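Home > Help > Set-up guides > Play and storage

Print this page | E-mail to a friend

Reso Toy Shelf: Section 3, Fixing the shelf to the wall

Please read the whole section before you start. Two adults are needed for steps 4 and 5.

1. Choose a wall without pipes or cables behind. The Reso shelf is 136 cm wide, so leave a little more space on each side.

2. Hold the rail on the wall and mark the holes with a pencil. Check that it is level.

3. Drill the holes. For brick, use the grey plugs. For plasterboard, the plugs in the bag are not suitable; ask at your hardware store.

CAUTION: Do not stand on the shelf parts while drilling.

4. Lift the shelf and hang it on the rail. You will hear a click at both ends.

5. Tighten the two safety screws from underneath. Do not use an electric driver for this, it can damage the thread.

6. Load the lower level first. The maximum is 14 kg for each level, including trays and boxes.

Note: Models sold before August have a white rail in place of a grey one. The steps are the same, but order spare part 1605 if a screw is lost.

7. Sort small toys into open trays, so that children can see the colours and find what they want. Check the screws again after one week.

Comments (3)

Drelledeo: Step 5 is important. I used the driver and had to order a new screw.

Châu: Can it go above a radiator?

Tromo: @Châu the safety sheet says no, the heat bends the rail.

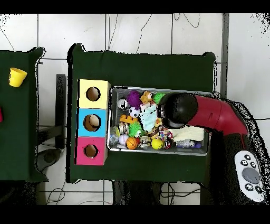
Small toys in a metal tray, with three boxes stacked beside it.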